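Keep the Small Parts

There is a drawer in my kitchen in Gilbert that my family would like me to empty. It holds switches, terminal blocks, fuse clips and a good many pieces I can't name.

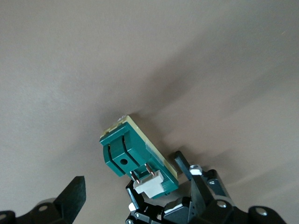
A small electrical part with a green housing on a cream base.

I think a drawer like this earns its space, and I think more houses should have one.

In February the lamp over our workbench quit. It is a Grenance, an old model, and the company no longer sells pieces for it. The repair counter at Hurance told me to buy a new lamp for $375. I went home, sat down with the drawer and found a switch that fit. The job took me 2 evenings, most of the first one spent looking for the right screws.

People say old parts are clutter, and some are. I threw out 5 cracked plugs last week and don't miss them. But a sound part weighs almost nothing and takes up less room than a tea bag. We keep whole cabinets of plastic lids with less argument.

The real trouble is labels. Makers mold a housing with slots and holes and steps, each shape there for a purpose, and then the part comes loose from its machine and the purpose goes with it. Fornudow used to pack a paper sheet with every appliance, showing each part and its number. I would pay more for that sheet than for another phone app.

Until it comes back, write on a bit of tape what the part came out of – even "hall fan" will do – and stick it on before the drawer closes.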